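Notebook, Friday, August

Went through the burglary call data again with Mei-kuen. The claim in the Clitix brochure is that their alert tool cuts police response time to break-ins by a third. I don't buy it yet.

What they sent: 264 calls, two districts. Of those, 80 have no arrival time. Cheng-en thinks the officers forgot to press the button. Maybe. But you can't drop 80 calls and then brag about the average of what's left — the slow ones could all be in the pile they threw out. Asked Tin-yau to pull the dispatch audio log and fill in what he can.

Also, five calls show arrival before the call came in. Clock drift between Sandberg (dispatch) and the patrol car units, I guess. Clitix "corrected" these by swapping the two times. Not acceptable. I put them back and flagged them.

Yung-ching reran the comparison with the missing calls counted as slow. The gain is gone. With them counted as fast it looks better than the brochure. So the data says nothing either way, and I'd like that in the report in those words. 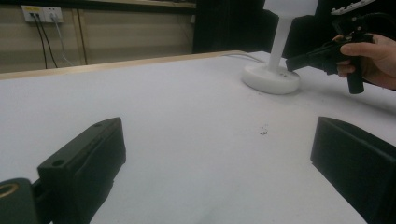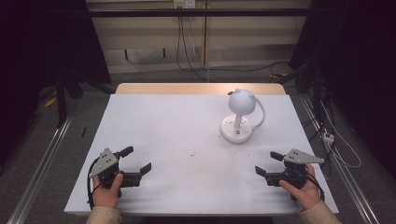
Lai-ching wants to know if the drop in burglaries in the second district counts for anything. One summer, and a known crew was arrested there before the trial started. I would leave it out.

To do: ask for the raw export, not the cleaned one. Check whether night shift used the tool at all. Call Clindia about the old baseline, they never sent the code sheet.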